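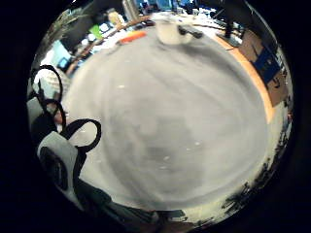
*Desk view from the hand-held gripper, white mug at the top of the grey surface, monitors and cardboard boxes behind*

**Subject: Re: [iltgate-kit] Gripper order, what are we actually asking for**

Hi all,

Replying inline, bit rushed, call with finance at 4 and I want numbers in the sheet before then.

On Tue side things (storage, insurance) see the other thread, I'm only doing the order here.

> Ngân Bùi wrote:
>
> I've been through the Inatlow quote again and I don't think it's comparing like with like. Their price is for the hand-held gripper and the camera mount. Straps, spare finger pads and the charging dock are all on a second page, and the second page isn't in the total. Jodville puts everything in one price, so of course they look dear next to it.

Yes, agreed, missed that completely. Have asked Inatlow for one total with the dock in. They said "shortly". We'll see.

> Do we know how many sets we want? The draft says five in one place and "a pair to start" in another.

My fault, two drafts pasted together. It's two sets now, and the other three only if the first ones get proper use. Finance will not sign for all five in one go, I've tried. So please cost it as two plus an option on the rest at the same price. If Inatlow won't hold the price then that counts against them.

> Second thing. I'd like us to budget for lenses. Everything we record is through that one wide lens and it gets knocked. On the Wei sets at Jodville's demo the cover just unscrewed, on the Inatlow one the whole camera goes back to them.

Good point and it's not in the sheet at all. Can you put in a line? Call it "camera spares", leave the amount blank if you don't have it. Also need to know how long a camera is away when it goes back to Inatlow. If it's weeks then a spare camera is cheaper than having someone sat there with nothing to record with.

> Straps too. The ones we've got are fine on me and too loose on Luminița, so she ends up gripping harder to keep the thing steady and her wrist goes after an hour or so.

I can confirm re wrist. Want small and large straps in the order, not one size. Jodville list both. Inatlow say "adjustable", which could mean anything.

> Last one, desks. Are we buying tables for this or carrying on with whichever desk is free?

Carrying on for now. Look at the photo at the top, mug, bottle, papers, screens and all, that's the sort of desk we want the recordings from. A clean bench would give us clean bench data. What I would pay for is a decent lamp or two on clamps, and somewhere to put the gripper down that isn't on top of someone's papers. A shelf bracket would do it. Small money, I've put it under sundries.

Where that leaves the budget, very roughly:

- gripper sets x 2, whichever supplier
- option on the remaining three, price held till the end of March
- camera spares (Ngân to fill in)
- straps, both sizes
- lamps and a bracket
- storage drives, which keep falling off the list, they fill up faster than I'd planned for
- contingency, around 20 per cent, finance will ask why so please have somthing to say about finger pads wearing out

Not in there: the fixed arm. I know some of you want it. It needs its own bid, its own floor space, and a risk assessment I'm not writing this month. The hand-held sets don't hang on it either way so lets not tie them together.

Delivery goes to the Iltgate side door, put that on the PO in capitals. The last lot went to main reception and sat there.

Ngân, if you can get me the spares line and the return time by lunch I'll send the lot in. Anyone else with objections, reply to the list and not just to me pls, I lose things.

Luminița

--
Luminița Stoica
Equipment and planning, Iltgate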